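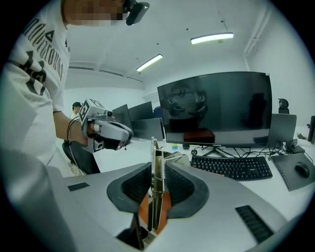 A reader in Flindness wrote in to ask why the jaw on her gripper had started closing late, and then one evening wouldn't open at all. She had a cable tie stuck in it and a sore thumb from trying to pull it free.

Reading time: 3 minutes

Jammed gripper jaws: what to check first

Late closing is usually dirt or a tired spring. Sticking shut is usually a cable. Both can nip you, so do things in this order.

Switch off and unplug before you put a finger near the jaw. Letting go of the trigger is not enough. A spring under load can snap the jaw shut with the power off.

Hold the jaw open with a wooden peg while you work. Don't use a screwdriver, it slips.

Wear glasses when you take a coiled spring out. Mine went 80 cm across the bench and I found it in May, behind the radiator.

Brush the hinge with a dry toothbrush. Skip the spray oil if there is foam padding nearby. It soaks in, the foam swells and the jaw drags worse than before.

Follow every cable with your hand from plug to tool. Leave enough slack for your arm at full stretch and tie the spare above the elbow. A loop that hangs by the fingers will get pulled in sooner or later.

Look at the spring coils. If there is a gap wider than the rest, replace it. Gemell sell them in bags of 11, almost all of them usable.

Test on a rolled-up sock before anything hard. Open and close it slowly, then at normal speed. If it hesitates, stop and go back to the hinge.

The Kindent manual says to do all this every 300 hours. I do it sooner if I've been sanding in the same room.

Related tips
Storing small springs
Tidying cables under a desk
Getting oil out of foam
Lysenko bench clamp: slipping handle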